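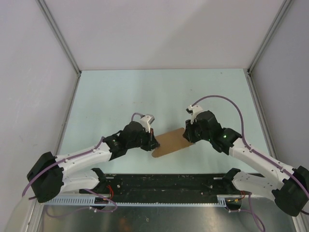
Cómo hacer plantillas de cartón para no estropear tela buena

Tiempo de lectura: 6 minutos

Voy rápido que tengo la máquina montada y me espera medio bolso por coser. Me lo preguntáis mucho: cómo saco las piezas siempre iguales. Plantillas de cartón. Nada más. Las de papel se arrugan, se comen el borde con la tijera y a la tercera vez ya no miden lo que medían.

Vale para bolsos, estuches, fundas, bases, cuellos, bolsillos. Para ropa entera no, para eso patrón de papel y paciencia.

Qué hace falta

Cartón fino, liso por las dos caras si puede ser. El de la trasera de los blocs de dibujo es estupendo. El de cereales sirve para piezas pequeñas, dobla demasiado en las grandes. El ondulado de caja de mudanza, no. Se aplasta por el canto y el lápiz se mete en los canales.

Regla metálica. De plástico no, que el cúter le saca virutas y luego tienes una regla con mordiscos.

Cúter con cuchilla nueva. Nueva de verdad. Yo uso el Jovitz pequeño, el de toda la vida, pero cualquiera que no baile.

Base de corte, lápiz duro (2H), escuadra, un vaso o una moneda para las esquinas, lija fina, un punzón, rotulador permanente.

Y cinta de pintor. Siempre cinta de pintor.

Primero, decidir los márgenes

Esto antes de cortar nada. Hay dos escuelas: plantilla con margen de costura incluido o plantilla neta, a medida final. Yo hago las dos para las piezas que repito mucho. Con la grande corto la tela, con la pequeña marco la línea por donde coso. Para una cosa que vas a hacer una vez, solo la grande y listo.

Mi margen es de 1 cm en loneta y 7 mm en algodón. Si vas a poner vivo, 1 cm siempre. Apúntalo en la plantilla, lo digo luego otra vez porque se os olvida. A mí también.

Dibujar la pieza

Empieza por el rectángulo con las esquinas en punta, aunque luego vayan redondas. Traza una línea de base. Desde ahí sube las dos verticales con escuadra, no a ojo. Cierra por arriba midiendo en los dos lados.

Comprueba las diagonales. Tienen que medir lo mismo. Si una sale 2 mm más larga, tienes un romboide muy discreto que te va a dar guerra cuando montes el forro. Borra y repite, son dos minutos.

Luego marca los centros de los cuatro lados. Rayita corta hacia dentro. Con los centros marcados no hace falta medir nada al montar la cremallera.

Las esquinas redondas

La parte donde la gente se lía. Coge algo redondo: moneda para un estuche, vaso de chupito para un neceser, taza para la base de un bolso. Apóyalo en la esquina de manera que toque los dos lados y no se salga de ninguno. Traza solo el arco que va de un lado al otro.

El mismo objeto para las cuatro esquinas. Parece de perogrullo pero una vez cambié de vaso a mitad porque lo habían metido en el lavavajillas, y la base salió con cara de patata.

Ojo con el radio: si la plantilla lleva margen incluido, la curva de fuera es más abierta que la de la costura. Para una costura de radio 3 cm con margen de 1 cm, el arco de fuera va a 4 cm. No uses el mismo vaso para la grande y la pequeña. La grande se saca de la pequeña, añadiendo el margen todo alrrededor con la regla, puntito a puntito en la curva, y uniendo a mano.

Radio muy cerrado en tela gorda: sufrimiento. Por debajo de 2 cm con loneta yo ni lo intento.

Cortar

Pega el cartón a la base con cinta de pintor por dos lados. La regla encima de la pieza buena, la hoja por fuera. Así si se te va la mano, se va al desperdicio.

Primera pasada floja, solo para abrir surco. Segunda con algo más de fuerza. Tercera si hace falta. Quien aprieta a la primera se tuerce, y además se corta. Dedos lejos del canto de la regla, por favor.

Los rectos primero, las curvas después. Para las curvas, tijera buena de papel (la de tela NI TOCARLA) y girando el cartón, la tijera quieta. Corta un pelo por fuera de la línea y lo que sobra se lo quitas con la lija. Lija envuelta en un taco o en una goma de borrar, pasadas largas, siempre en el mismo sentido. Si lijas a lo loco el cartón se abre en capas.

Si se abre ya: gotita de cola blanca con el dedo por el canto, dejar secar, volver a lijar suave. Queda hasta mejor, más duro. Yo a las que uso mucho les doy cola por todo el borde desde el principio.

Piquetes y agujeros

En los centros, una muesca en V pequeñita. 3 mm, no más. Con la punta del lápiz ahí dentro marcas la tela sin mover nada.

Para imanes, asas, ojales: agujero con punzón en la plantilla, con un trozo de corcho debajo. Que quepa la punta del lápiz y ya.

Escribir en la plantilla

Rotulador permanente, por las dos caras, si no hay derecha ni izquierda. Si la pieza es asimétrica, en una cara pones "derecha" y en la otra "espejo". Lo mínimo que lleva cada una de las mías:

- nombre del modelo (el mío de estos meses se llama Bullwood)
- qué pieza es
- cuántas se cortan, y de qué tela
- si lleva margen y cuánto
- flecha del hilo
- fecha o versión

La flecha del hilo larga, de punta a punta. Una flechita de 2 cm no sirve para alinear nada.

Lo de la versión es por experiencia. Tengo dos bases del mismo bolso que se llevan 5 mm y durante una temporada no sabía cual era la buena. Perdí un corte entero de lona encerada. No hablemos del precio.

Usarla sobre la tela

Tela planchada, extendida sin estirar, del revés. Plantilla encima, flecha paralela al orillo. Mide desde el orillo hasta la flecha en los dos extremos y que dé igual.

Sujeta con pesos. Arandelas gordas de ferretería, latas de atún, lo que haya. Alfileres no, el cartón los odia. Traza pegado al borde con el lápiz inclinado hacia dentro, tiza o jaboncillo bien afilado si la tela es oscura. Una tiza gorda te suma 2 mm por lado sin que te enteres.

Quita la plantilla y corta por dentro de la línea. Siempre igual, siempre por dentro. Si un día cortas por dentro y otro por fuera, para qué queremos plantilla.

Guardarlas

Agujero en una esquina, anilla, y cada modelo con sus piezas colgado de un gancho. Las grandes, en plano detrás del armario. Lejos de la humedad, que el cartón se comba. Si se comba, una noche debajo de unos libros.

Cuánto duran: yo con las de borde encolado he pasado de 100 cortes y siguen bien. Cuando el canto se pone pelusilla, calcas una nueva ANTES de que pierda la forma. Y la calcas de la original, no de la copia de la copia.

Venga, me voy a coser. La semana que viene el forro con bolsillo, si me da la vida.

Comentarios (4)

Štefánia Vondráček
Yo lo hago igual pero forro el cartón con adhesivo transparente de los libros de texto. La tiza se limpia con un trapo. Eso sí, el lápiz resbala un poco encima, hay que marcar solo por el canto.

agujadeplata
Una duda, lo de sumar el margen al radio ¿también si la curva va hacia dentro? Tengo un escote en un bolsillo y me sale raro.

> la autora
> Al revés! En curva hacia dentro se resta. Radio de costura 4, margen 1, la línea de corte va a 3. Lo tenía que haber puesto, luego lo añado. Y dale unos piquetes antes de volver, si no tira.

marisa_lonas
Lo del vaso en el lavavajillas me ha matado jajaja. Yo tengo un bote de tapas solo para esto y en mi casa nadie lo puede tocar. ¿El patrón Bullwood lo vas a subir?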